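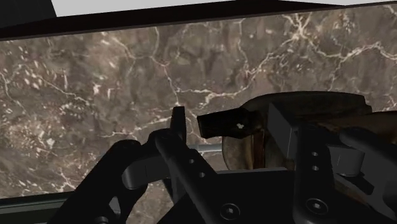
A garra vista de perto no simulador, com o tampo de mármore ao fundo.

Faz tempo que eu queria escrever sobre as regras que usamos para aceitar um episódio simulado, e a versão nova do guia saiu ontem, então lá vai!

O guia nasceu no projeto Druteo, quando a Hanne Grímsdóttir resolveu revisar 429 episódios e descartou 74. Quase tudo por motivo bobo: escala errada, atrito no valor padrão, malha de colisão que não batia com a malha visual. Esta última é a minha favorita (sim, tenho favorita). O objeto parece encostado no dedo da garra, a física acha que ainda falta um pedaço, e a política aprende a apertar o ar.

Hoje ninguém grava nada sem passar por 5 verificações. A que mais mudou meu dia a dia é a da textura. Pedra com veios, madeira gasta, ferrugem, tudo isso entra sorteado e com a semente anotada no registro. Parece burocracia, mas em janeiro precisei refazer um lote inteiro do Baldur Kirkegaard e levei uma tarde, de tão bem anotado que estava. Que alegria!

Outra regra que eu adoro: a câmera próxima da garra tem que mostrar o contato, mesmo que o resto da cena fique de fora. O Asger Gunnlaugsson discorda e quer a mesa toda sempre visível. Ainda estamos discutindo.

No próximo post falo dos limites de força, que deram briga boa na lista. Quem tiver um guia parecido, me manda, quero muito comparar.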